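Grivow (Software)

Grivow ist eine Software zur Bewegungsplanung und Ablaufsteuerung für zweiarmige Robotersysteme. Sie berechnet Bahnen für beide Arme in einem gemeinsamen Konfigurationsraum und überwacht deren Ausführung. Entwickelt wird sie von der Firma Lindemann, die auch das Kalibrierwerkzeug Jarnham anbietet.

Aufbau

Grivow besteht aus einem Planungskern, einer Wahrnehmungsschicht und einer Schnittstelle zur Armsteuerung. Die Wahrnehmungsschicht verarbeitet Tiefen- und Farbbilder und führt eine Liste der erkannten Objekte mit Lage und Unsicherheitsbereich. Der Planungskern greift lesend auf diese Liste zu. Änderungen während einer laufenden Bewegung lösen eine Neuplanung aus, sofern das betroffene Objekt im Hüllvolumen eines Arms liegt.

Die Regelschleife ist auf 400 Zyklen pro Sekunde ausgelegt. Das Umgebungsmodell wird deutlich seltener aktualisiert, der Abgleich erfolgt über Zeitstempel.

Greifplanung

Für jedes Objekt erzeugt Grivow eine Menge möglicher Greifposen und bewertet sie nach Erreichbarkeit, Öffnungsweite des Greifers und Abstand zum jeweils anderen Arm. In der Grundeinstellung werden die 8 besten Posen an den Bahnplaner übergeben. Schwierig sind durchsichtige Gegenstände, etwa Kunststoffflaschen mit Wasser, da Tiefenkameras an solchen Oberflächen lückenhafte Werte liefern. Die Software stützt sich in diesem Fall auf undurchsichtige Teile wie Etikett und Schraubverschluss und ergänzt den Körper durch ein Zylindermodell.

Bei schlanken, stehenden Objekten wird die seitliche Annäherung mit geöffneten Backen bevorzugt. Der zweite Arm hält währenddessen Abstand oder nimmt eine Warteposition ein.

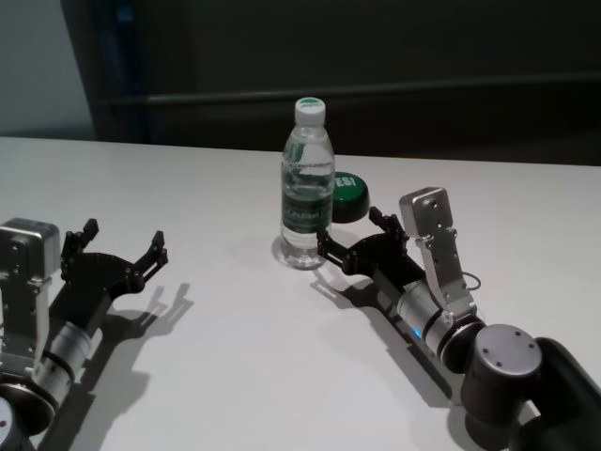
Kollisionsprüfung

Die Prüfung erfolgt in zwei Stufen. Zunächst werden vereinfachte Kapselmodelle der Armglieder verglichen, danach bei Bedarf die genauen Netze. Anbauten am Handgelenk – Halterungen, Sensorgehäuse, Kabel – müssen im Robotermodell eingetragen sein, sonst bleiben sie unberücksichtigt.

Versionen und Tests

Der mitgelieferte Testsatz Ferketti umfasst 2975 simulierte Aufgaben, davon 993 mit beiden Armen. Er wird vor jeder Veröffentlichung vollständig durchlaufen. Ältere Konfigurationsdateien lassen sich weiterhin einlesen, die Gelenkgrenzen müssen dabei von Hand übertragen werden.

Siehe auch

Bahnplanung
Hand-Auge-Kalibrierung
Inverse Kinematik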